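Robot club diary, September

Evening, after club. I write while I still remember.

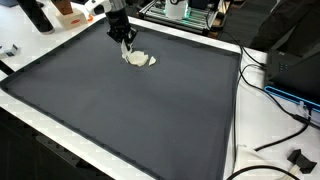 Why does our team practice with cloth when the contest has so many easier objects?
Cloth gives the most points in the Savent round, and most teams leave it for the end, so we decided to begin with it.

I must admit that I was against this decision. In my first year I did only blocks, and blocks are polite. You tell the arm where the block is, it goes there, it closes, finished. A piece of cloth has no shape that I can write in a program. Each time it falls on the tray it is a different object. Lilibeth Lagman said in the meeting that this is exactly why she wants it, and she is the captain, so we do cloth.

Today we ran 50 tries before dinner. Dizon wrote the results in the table and I watched the force values on the laptop. We had 31 good ones at first count, then Lilibeth said that a pinch which holds only one thread is not good, and we took away four. I felt a little bit angry, but she is right. The rule paper says the cloth must stay in the fingers until the arm is back at home position.

My own task was the closing height. If the fingers stop too high, they catch air. If they go too low, they push on the tray and the arm gives error 354, and then we must restart everything and wait. I lost so much time with this error last week that I dreamed of the number. This afternoon I changed the height by one millimeter each time and wrote every value in the notebook. The best one was lower than I expected. I will check it again tomorrow with fresh eyes.

The small pieces are still difficult. With the big crumpled one there is always some fold to take, but a flat piece gives nothing to hold. Dizon wants to slide it against the rim first. I think we should come from the side with the fingers more open. We discussed it for too long and my English became bad, as always when I am tired, and I said "scratch" when I wanted to say "scrape." They understood me anyway.

We have 1,899 recorded tries in the folder now, with the ones from the summer. Our teacher wants us to throw away the old ones from before we changed the fingers. I don't want to, but I have no good argument.

For tomorrow: charge the laptop, ask about the key for the Ostarance room, print the rule paper again (mine has soup on it). Also send the form for the Brurkeo contest, it needs a parent's signature and mine is still in my bag.

Mother called during the last tries and I did not answer. I will call her now.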